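Recording People Talking: oral history, evening course
Session 2 notes, 12/11/23

Sorry these are rough, typed up straight after. Reading for next time at the bottom.

1. Before you go

Ring first. Letter is nicer but people lose letters. Say who you are, what the project is, how long you want. An hour and a half is plenty for a first visit. Most people get tired before they tell you they're tired.

Ask where they'd like to sit. Their house, their chair. Kitchen is usually worst for sound (fridge, kettle, hard floor) but if that's where they talk, that's where you go. Fridge can be switched off if they agree. Put your car keys in it so you remember to switch it back on.

Consent form: two copies, one stays with them. Read it aloud, dont just hand it over. The Ilwood form is fine for this course, ignore the paragraph about broadcast.

2. Sound, the short version

Hard surfaces send the voice back at you. Tile, glass, bare plaster, stone. Curtains, coats, a full bookcase, a bed all soak it up. Clap once when you walk in and listen. If it rings, move, or hang something up.
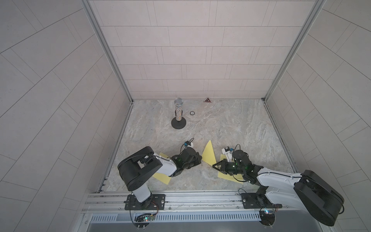
Microphone on a stand, tiled walls.

Get the mic close. A hand span or two from the mouth, a bit off to one side so the p's and b's don't thump. Close mic in a bad room beats far mic in a good one, nearly every time. Check level on their real voice, ask what they had for breakfast, let them go on a bit. People get louder once they're into a story so leave room at the top.

Headphones on for the first few minutes at least. Feels rude, isn't. You'll hear the clock, the bracelet, the dog under the table.

Table mics pick up tapping. Folded tea towel under the base sorts most of it. Small base plus trailing cable = over it goes.

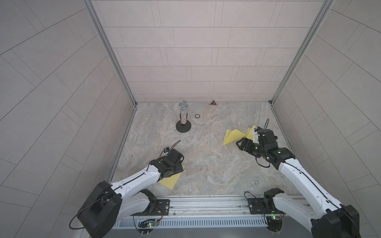 Mesh head pointing up, round base flat on the floor.

Record one minute of the room with everybody quiet. Editor will thank you. Start every recording with the spoken ident: date, place, both names, number of the tape or file. Do it even when you're sure you'll remember.

3. Questions

Open ones. "Tell me about the street" gets you further than "was it a nice street". One at a time, short, then stop talking. Count to 8 in your head before you fill a silence. Feels like a week. They nearly always start again and its often the best bit.

Don't correct dates. If he says the Halvorsen works shut in May and you know it didn't, leave it, put a note in the summary. You're there for how he remembers it.

Start somewhere easy: where born, who was in the house, what the kitchen smelled like. Wages, rows, deaths come later or on the second visit. Things worth having ready:
- a typical Monday wash or whatever the work was, start to finish
- who lived next door
- first wage, and who got it
- what people called places (Fudwood was "the Fuddy" to everyone over 60, not on any map)

Notes: keywords only, on paper, names you need spelled. Loose sheets go astray and they rustle. Notebook with a soft cover, pencil. 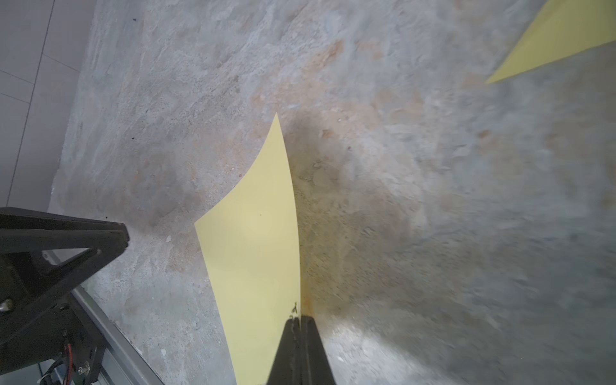

Brenda Inskip disagreed with most of this last part, saying she takes no notes at all because people watch the pen and start talking to it. She writes the names down in the car afterwards and rings up to check spellings. Fair point. Try it both ways and see what your sitter does.

4. Afterwards

Copy the file the same day, two places, before tea. Name it surname, date, number. Never edit the original.

Write the summary within the week while you can still hear it. A line every few minutes with the time beside it. Full transcript takes far longer than you think, so summary first, transcript only for the parts you'll use. Leave in the ums if they mean something, take out if they don't. Mark laughter. Dialect stays as spoken, no tidying up grammer.

Send a thank you card and a copy of the recording. Ask if they want anything closed or held back. If they do, note it on the form and on the file.

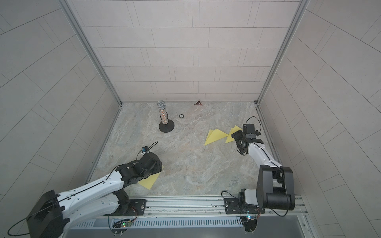 What if they ask me to switch off in the middle?
Switch off straight away and let them see you do it. Don't write down what's said while it's off, and don't use it later. Ask before you start again, then give the ident a second time.

5. For next session

One practice interview, 18 minutes max, with somebody in the group or at home. Bring the file and half a page of summary. Read the Jesasis handout on consent, first two sections only.

Deposit for borrowed kit still owed by a few of you, bring it or see me in the break.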